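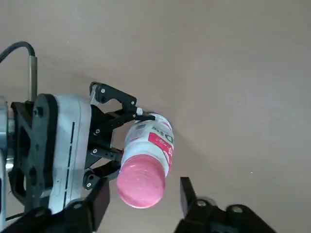 White plastic bottle with pink cap and printed label. Bottles of this type may be placed in the household collection with the cap on.

News Services Bins and recycling Your council Pay Contact

Brosia District Council > News > Bins and recycling

Caps and labels to stay on as plastic bottle collection is widened

Residents of Brosia will be able to put a wider range of plastic bottles out for collection from November, and will be asked to leave the caps and labels in place. The change applies to every household with a blue-lidded bin and to blocks of flats with shared bins. It brings bathroom and laundry bottles into the same collection as drinks bottles, which the council has taken from the kerbside for a number of years.

Under the present rules, residents are asked to remove the cap from each bottle and put it in the general waste. Many households also peel off the labels, although the council has never required this. Both practices may now stop. A bottle should be emptied, rinsed with a little cold water, and closed again with its own cap before it goes in the bin.

The new rules follow a trial in the Grasaretti ward, where 1,137 households took part over a period of 12 weeks. Those households received a printed card in place of the previous leaflet and were asked to follow the instructions on it without any further reminder. The council's environment department has since reported that more bathroom bottles were presented for collection during the trial than in the same weeks of the previous year, and that fewer bins had to be left unemptied on account of the wrong contents. The full report may be read at the council offices and at the library in Grasaretti.

Collections will continue to be made by Juntunen, the council's contractor, and the bottles will be taken to the sorting depot at Dromura as before. Collection days are not affected. Households whose bin is emptied on a Wednesday will still have it emptied on a Wednesday, and bins should be at the edge of the property by 7 am.

What may be put in the bin

The following may be placed in the blue-lidded bin from November:

- bottles for shampoo, conditioner, shower gel and liquid soap
- bottles for fabric softener and laundry liquid
- bottles for washing-up liquid and general household cleaner
- bottles for body lotion, talcum powder and similar products
- bottles for water, milk, squash and other drinks
- bottles for cooking oil, vinegar and sauces

The colour of the bottle makes no difference. White, clear and coloured bottles go in together, and the cap may be of a different colour from the bottle. Residents have asked on several occasions whether a white bottle with a brightly coloured cap has to be taken apart. It does not. Paper and plastic labels may both be left on, including those that wrap around the whole of the bottle.

Flip-top and screw caps should be closed firmly. Where a bottle has been squashed, the cap should be put back on afterwards so that the bottle keeps its shape. Loose caps that have already been saved up at home cannot be taken in the bin, as they are too small to be sorted at Dromura. They may be brought to the household waste site, where a separate container is provided beside the container for small metals.

What should be kept out

Pump heads and trigger sprays are not included. These contain a metal spring and should be unscrewed and put in the general waste. The bottle itself may then be recycled without a cap. The council recognises that this differs from the general rule, and the new card shows pumps and triggers separately in order to make the difference clear.

Bottles that have held any of the following should not be placed in the blue-lidded bin, even when they have been rinsed:

- motor oil, antifreeze or brake fluid
- white spirit, paint thinner or wood treatment
- weedkiller and other garden chemicals

Such bottles are accepted at the household waste site during normal opening hours. They should be handed to a member of staff with the label still on, so that the former contents can be identified. Bottles with an unknown liquid inside should on no account be emptied down a sink or drain.

Tubes, such as those used for toothpaste and hand cream, remain outside the collection. So do plastic pots, trays, film and carrier bags. The council is aware that a number of neighbouring districts accept pots and trays and will consider the matter when the present contract is next reviewed. No date has been set for that review.

Rinsing and emptying

A bottle need not be spotless. One rinse is enough for most products, and the water left over from washing up may be used. Thick products such as conditioner and laundry liquid tend to cling to the inside. Residents may find it helpful to stand the bottle on its cap overnight before using up what remains, and then to half fill it with water and shake it. Hot water is not needed.

Talcum powder bottles should be tapped out over the general waste bin and put in the collection dry. The perforated inner top may stay where it is.

Medicine bottles

The council has received enquiries about bottles from the pharmacy. Plastic bottles that have held vitamins or food supplements may be recycled in the same way as other bottles once they are empty. Bottles with tablets or liquid medicine remaining in them should be returned to a pharmacy. Residents who do not wish their name and address to be seen may remove or cover the dispensing label before putting the bottle out.

Flats and shared bins

In blocks with shared bins, new signs will be fixed to the bin stores before the change takes effect. Each sign carries the same pictures as the household card. Bottles should be placed in the shared bin loose. Bags of bottles will be treated as general waste, and residents who carry their recycling down in a bag are asked to empty it into the bin and take the bag home.

Managing agents who look after 5 or more blocks may request additional copies of the sign from the environment department at no charge. Requests should give the address of each bin store and the number of bins it holds. Agents with fewer blocks will be sent one sign for each store without having to apply.

Delivery of the new card

The card will be delivered to all addresses in the district ahead of the first collection under the new rules. It is printed on both sides and is intended to be kept on a cupboard door or near the bin. One side shows the bottles that are accepted. The other shows pumps, triggers, tubes and the chemical bottles that must go to the household waste site. Large-print copies and an audio version are available on request.

During the first 3 collections, crews will leave a tag on any bin that holds the wrong items and will still empty it where it is safe to do so. After that, a bin with the wrong contents will be left and the household will be asked to remove the items before the next collection. There is no charge or penalty. Households that are tagged more than once may ask for a member of the recycling team to call and go through the contents of the bin with them.

Additional bins

The council does not expect most households to need more space. Bottles may be flattened by hand before the cap is replaced, and this will in many cases free enough room for the bathroom and laundry bottles that were formerly put in the general waste. Households that regularly fill the bin before collection day may apply for a larger one, subject to there being space to store it off the pavement. Applications made in the Grasaretti trial will be carried over and do not need to be submitted again.

Residents who have difficulty in opening, rinsing or closing bottles, or in moving the bin to the edge of the property, may apply for an assisted collection. Under this arrangement the crew takes the bin from an agreed place and returns it there. Existing assisted collections will continue without change.

Schools and places of worship

Schools, nurseries and places of worship with a council collection are covered by the same rules. Businesses are not, and should consult their own waste contractor. Hairdressers and launderettes that have been using household bins for trade bottles are reminded that this is not permitted, whatever the type of bottle.

Further information

Questions about the change may be put to the recycling team by telephone during office hours or in person at the enquiry desk. The desk holds a small display of accepted bottles with their caps and labels in place, together with a selection of pumps and triggers, for residents who would prefer to see the items themselves. The full list of accepted items can be found in the Bins and recycling section of the council website, where collection days may also be checked by street name.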